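Handling Soft Goods with Two Arms: Rules for the Bench
Course notes, session 14
Ornthorpe Robotics Short Course
Tuesday, October 26, 2021

Last time we looked at rigid parts, where the shape you plan for is the shape you get. Soft goods are far more fun! A fabric bag sags, folds and swings, and the handle goes wherever it likes. Please read these notes before you book bench time, and bring your marked-up copy of the Flilenley checklist.

1. Setting out the bench

Keep one clear working area in the middle of the table, within comfortable reach of both arms. Tools and spare items go to the back. Scissors lie flat with the blades pointing away from the working area, and tape stays with them. Tall boxes are fine at the back as long as neither elbow can swing into them (check this with the arms at full reach, not at rest).

Cables deserve a proper look. A wrist cable needs enough slack for the whole motion, but a loop that hangs low can snag on the table edge or on the bag itself. Move each arm slowly through its range by hand control and watch the loops all the way.
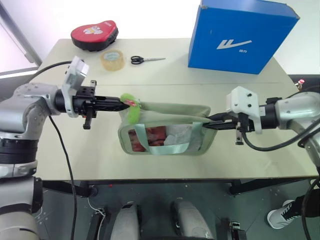
2. Taking hold

Fabric bunches, so fingertip position matters more than squeezing hard. Our house rules:

Grip the bag material itself. Straps, charms and trimmings are not grip points, however tempting they look.
Close one gripper at a time and pause between the two.
Start at 60 per cent of your planned closing force and go up only if the cloth slips.
Keep both fingertips at the same height before any lift. A lopsided lift tips the contents to one side, and from then on you are chasing a moving weight.

Bags with a clear front are lovely for teaching. You can watch the contents shift while you work, and you learn very quickly how much a small wrist movement matters.

3. Moving two arms as one

Once both grippers have hold, the arms are joined through the cloth. Treat them as a single machine: one speed limit, one stop command, one log. If either arm faults, both must halt and hold. Never let the healthy arm carry on to finish its path, because it will pull against the other one.

Pull outwards only as far as the fabric lies naturally. A slack, rumpled top edge is perfectly good. A tight straight one means you are loading the seams and both wrists.
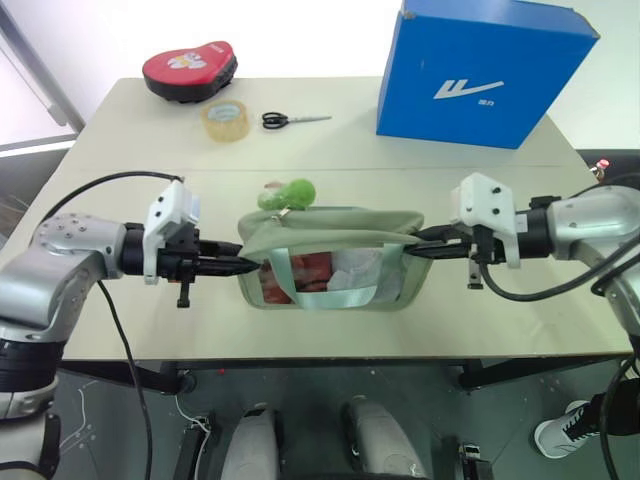
4. People near the bench

Anyone standing by the table keeps hands and sleeves out of the shared reach of the arms while motors are live. Closed shoes, please, and watch your feet around the base and the floor wiring. One person holds the stop button and does nothing else during a run. Swap that job often, it is tiring to do well.

5. Logging

Write up every run, including the dull ones. The Skevis log sheet has room for the grip points, the force setting and the reason for any stop. The group that met in April filled in 107 sheets and the untidy grips were by far the best reading.

For next week: read the Hoxha notes on shared stops, then write your own rule for setting a bag down with a loose handle. Half a page is plenty.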